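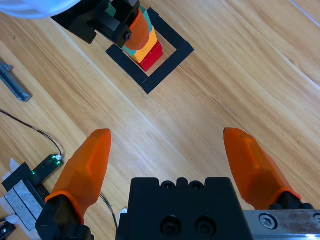
Stacking Coloured Blocks Inside a Taped Outline

Project report, second-year design and materials module
Kalkidan Tsegaye, Krum Stan and Amra Omerović
Supervisor: Crescencio Herrero

1. Aim

We wanted to find out how the condition of a set of used blocks affects the way they stack. Most guides to block play assume new blocks with clean edges. Ours came from the Mengal toy library and had been handled for years before we got them. The work was done in November in the ground floor workshop.

2. Table and marking

We used the long wooden table by the window. The building area was marked with black tape stuck straight onto the wood. Krum cut the strips with scissors, which left the ends a bit ragged. We first tried chalk, but it rubbed off on our sleeves and got into the grain. Pencil was too faint to see from a standing position.

The outline was left open on one side so that a block could be slid in along the table as well as lowered from above. Sliding was easier for the base block. For everything after that we lowered.
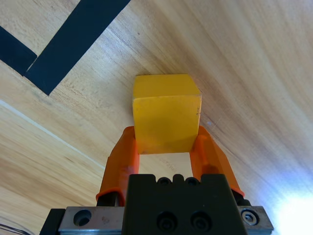 3. Blocks

The yellow block is wooden and has a matt finish. Its corners are softly rounded and it has small dark specks and scuffs, with the bottom edge a little worn. We turned it a few ways before each session and noted which face was down. A worn edge at the bottom gave a slight rock on the table but mattered less on top of another block.

We weighed the blocks on the Erkiver kitchen scale and then stopped using the weights, as the differences were too small to be of any use to us.

4. Method

Each build began with a single base block set inside the tape. One person placed, one person watched from the side at table height, and the third wrote up the sheet. We changed places every 3 builds. A build was finished when the stack had stood for 70 seconds, or when it fell. We completed 185 builds.

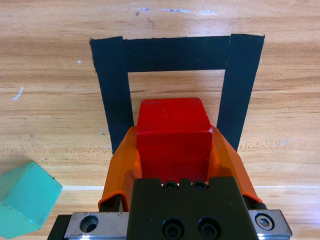 The red block was our usual base. It has a chip in the paint at one upper corner and a few faint scuffs, and we used the chip as a marker to check that it had been put down the same way round each time. Tadeusz Brzozowska from the year above suggested this.

5. Findings

Stacks fell more often when the base was set close to the tape. If one edge sat on the tape and the other on bare wood, the whole stack leaned. Scuffs on the faces made no difference we could see. Worn edges did, mainly in the base block.

6. What we would change

Use thinner tape, or make the outline larger. Record the light, as the late afternoon builds were harder to judge from the side.

Other reports in this series
Gallow shelf brackets: load and sag
Sorting trays for the Mengal toy library
Zivgate paint samples on softwood

We use cookies to remember your settings. Accept / Manage

Contact the module office | Back to top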